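Getting a Skeltuveo tracker talking to your own server

November 23, 2018

Quick write-up before I forget how I did it. The Skeltuveo collar tag ships set up to report to the maker's own cloud, fine for most people, but we have working dogs out past Tilham and wanted the readings on our own box. Took me an evening. Should take you less.

What you need

The tag, fully charged. The USB cradle it came with (other cables charge it but don't carry data, lost half an hour to that). A laptop. Any small server that can take incoming messages over the network, ours is an old desktop running Forirgate, free version. A SIM with data on it if your dogs leave the yard.

Step 1. Update the tag first

Put it in the cradle, open the setup program, press Update. Don't skip it. The June firmware has a bug where the server address is saved but never used, so everything looks right and nothing turns up. Wait for the light to go solid green. Blinking green means still writing, leave it alone.

Step 2. Make an account for the tag on the server

In Forirgate go to Devices, then Add. Give it a short name, no spaces. I use the dog's name and the last bit of the serial. Copy the key it gives you and paste it somewhere safe, it's shown once and then gone. If you lose it you have to delete the device and start agian.

Step 3. Point the tag at your server

Back in the setup program, Advanced tab, tick Custom server. Address in the top box, port in the second, key in the third. Save. Then pull the tag out of the cradle and put it back, otherwise it keeps the old settings in memory. 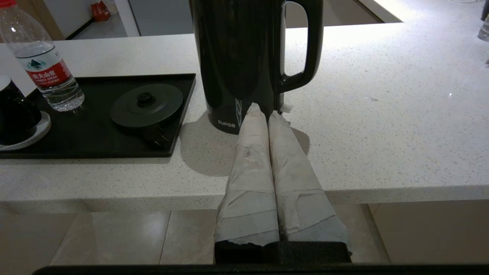

Step 4. Set how often it reports

Default is every 2 minutes. Far too often for us, battery was flat by teatime. At 5 minutes the tag gets through a full working day with some left over. Heart rate and temperature can have separate timings, same tab, scroll down. Leave temperature slow, it hardly moves.

Step 5. Alerts

Forirgate, Rules, New rule. Pick the device, pick the reading, set the limit. Ask your vet for the numbers, don't copy somebody else's off a forum, a collie and a mastiff aren't the same animal. Set a delay on it too or you'll get a text every time the dog has a good shake.

Step 6. Test it

Walk the dog. Check the readings land. Walk somewhere with no signal, come back, check again. The tag stores up to 800 readings while it's offline and sends them in one lump when it reconnects, so expect the graph to sit flat and then fill in.

If nothing shows up

Key pasted with a space on the end. Check that first.
Port closed on the router.
Error 61 in the log means the clock on the tag is wrong. Back in the cradle, Sync time.
Collar too loose. Heart rate reads zero, temperature is fine. Clip a bit of fur under the sensor if the coat is thick.

Haven't tried this with the older Kinnunen tags. Same cradle by the look of it but the Advanced tab is missing in there setup program, so probably no luck. Will add a bit on backing up the database when I get round to it.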